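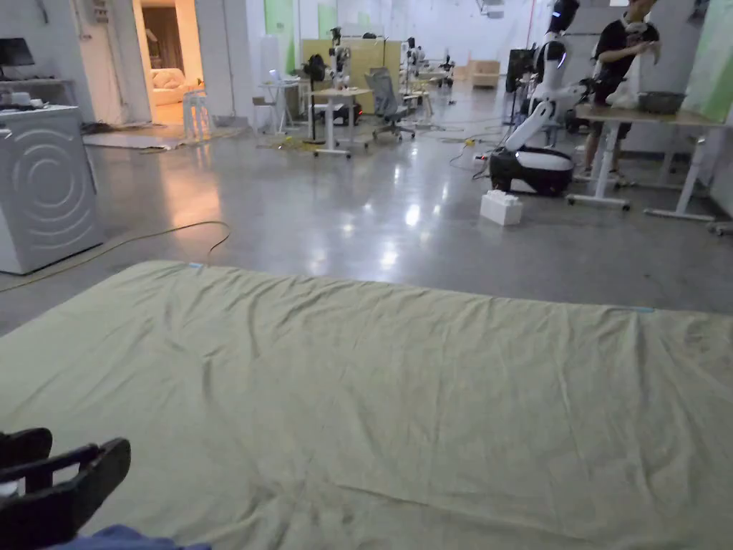 Grulgate opens household training service for robot owners

Print this story | E-mail to a friend
Shares: 14 | Comments: 2

A company from Mesmont has started to offer a service for people and small firms that own a robot with arms but have no good way to teach it housework. The company, Grulgate, calls the service Grutora. It opened for orders in June, after a trial with two customers.

The idea is simple to explain. The customer chooses a household job from a list, for example making a bed, folding towels or bringing small things to a table. People employed by Grulgate then do this job many times with hand-held grippers, and the movements are recorded. From the recordings the company prepares a package of training material, and the customer uses it to teach the robot the same job.

"Many of our customers bought a very good machine and then it stood in the corner," said Dolores Gallagher, who is responsible for the service at Grulgate. "They did not have the time to record a bed being made hundreds of times. We have the time, because it is our work."

The smallest package contains 369 recordings of one job. Gallagher said the company chose this size after the trial, when one of the customers asked for a fixed quantity that he could put in his budget. Larger packages are possible, but the price for these is agreed separately and Grulgate does not publish it. Delivery of the smallest package takes 14 working days from the moment when the order is confirmed.

Cloth is the subject for which the company receives the most questions. A cup keeps its shape when it is lifted, but a sheet has a new shape every time, and a robot that has learned from only a few examples often stops when it meets a fold it does not know. For this reason the bed jobs in Grutora are recorded with the cloth in many different starting positions. Some are almost flat and some are pulled together in a heap.
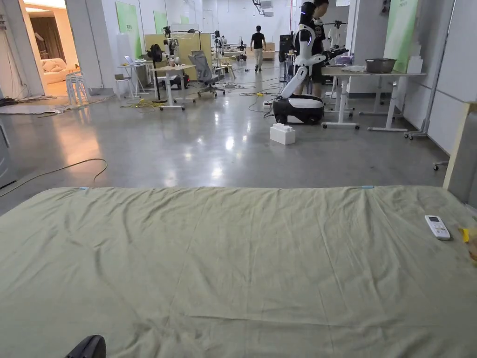
Grulgate also offers what it calls "disturbed" versions of each job, and these cost extra. In a normal home a bed is seldom in perfect order when somebody starts to work on it, and the customer can ask for recordings that take this into account. A sheet may be full of long creases, with an air-conditioner remote control left lying on top of it, and the robot must decide what to do with the remote control before it can continue with the sheet. The customer can say in the order form where such an object should finally go, for example on a shelf or in a basin.

The light and the surroundings can be changed too, but only within limits. The company does not travel to the home of the customer. Gallagher admitted that this is a weak point of the offer, and that a robot which has learned in one room can have difficulties in another. She recommends that customers add a small number of their own recordings at the end, made in the room where the robot will really work. Instructions for this are included in the package.

One of the trial customers was Villanueva, a firm that rents furnished apartments and would like to use robots for changing beds between guests. The firm ordered two jobs, removing a used sheet and spreading a clean one. According to Grulgate, the material for the first job was accepted without changes. The second had to be recorded again in part, as the sheets of the firm are bigger and heavier than the ones used at the beginning. Villanueva has not yet decided if it will continue after the trial.

For private owners the service can still be difficult. The material is delivered as files, and the customer needs some knowledge, or a helpful dealer, to use them for training. Grulgate does not train the robot itself and gives no promise about the final result. What it does promise is that every recording is checked by a second person before it is sent, and that a faulty recording is replaced free of charge if the customer reports it during the first two months.

Buyers should also look carefully at the list of machines. Grutora material is prepared for robots with simple two-finger grippers. Owners of robots with complete hands can order it, but they must do the conversion themselves, and the company gives only basic advice by e-mail.

Grulgate wants to add kitchen and laundry jobs to the list next, beginning with loading a washing machine. Gallagher did not want to name a date. Orders for the bed and towel packages are accepted now, and customers who are not sure can ask for a small sample of recordings without payment before they decide.

Print this story | E-mail to a friend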